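Andia Desktop Shelf, wood and wire mesh

Home > Storage > Desktop and countertop > Andia

Item 394
In stock, ships flat
Finish: light wood, black mesh

We've carried a lot of small shelves over the years and the Andia is the one that keeps going home with our own staff. It's a simple thing: a wooden board at the bottom, a wooden board on top, and black wire mesh on the back and both sides. You set it on a table, a counter or the top of a dresser and suddenly there are two levels where you used to have one. That's it, and it's great!

The mesh is what makes it. A solid-sided box of the same size looks heavy on a desk and turns into a dark little cave at the back, where the tape and the spare batteries go to live. With mesh you get the light from the room coming through, you can find things without bending down, and the wall color behind it still shows, so the whole piece looks lighter than it is. It also gives you somewhere to hang things. S-hooks go straight through the grid, and so do binder clips, zip ties and those little wire cups people use for pens.

The top board is the same wood as the bottom one. Use it for whatever you reach for most (mine has a plant, a mug of scissors and my reading glasses, when I can find them). The bottom board is the place for bigger things: a row of notebooks, folded dish towels, a bread box if yours is on the small side.

Assembly

There is a hex key in the bag, and you won't need anything else. It took me 10 minutes the first time, with the radio on.

Lay the bottom board on a towel with the drilled side up. Attach the two side panels loosely, then the back, then the top board. Leave every screw a half turn short until all the panels are in, and then go round and tighten them. If you tighten the sides first the back panel will fight you, and you'll end up undoing it all anyway. Stand it up and press down on the top with both hands. If it rocks, loosen the two rear screws, press again and retighten.

Using it with baskets

Most people who buy the Andia end up adding a basket or two, and I'm all for it. The front is completely open, so a basket can slide straight in and out like a drawer with no runners to jam. Or keep one on the table in front of the shelf as a catch-all, and put things up on the boards when you get a minute. I do that with the mail.

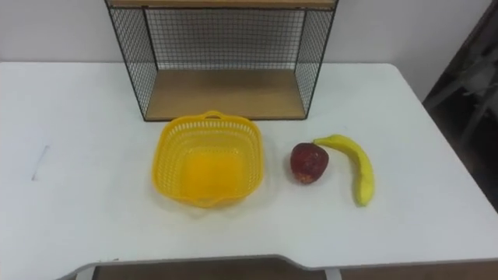
Plastic is my pick over wicker for this. It wipes clean, it doesn't snag on the mesh, and a bright color gives the black and tan a real lift. I love a yellow one! Look for open lattice sides so you can tell what's inside, and for handles on the rim, front and back if you can get them, so you can grab it from either side of the table. Measure the outside of the basket at the rim before you order, handles included. Flared baskets are wider up there than at the base, and that catches people out.

Our Cortés baskets come in four colors and are sold singly. The Ondex bins are deeper and better for yarn, chargers and kids' craft supplies, but they have no handles.

Care

Wipe the boards with a barely damp cloth and dry them right away. A little furniture wax once or twice a year keeps the grain looking warm. The mesh collects dust in the corners of the squares, and a dry paintbrush gets it out faster than any cloth. Please don't put the boards in the sink. We've had that one come back.

Good to know

Maximum load is 35 pounds in total, spread over both boards. It's made for indoor use and for a flat surface; it isn't drilled for wall mounting. Four stick-on felt pads are included and I'd put them on, especially on a painted or white table where scuffs show. Replacement screws and single mesh panels are available as spares for 9 dollars a set.

If you want something taller, have a look at the Elport, which has a third board and the same mesh. It's a nice piece, though I still think the Andia is the better fit for an ordinary desk.

Questions about sizes or spares go to Estrella Nava on the shop desk, mornings until noon. The next batch of the Andia arrives in January, same finish, same price.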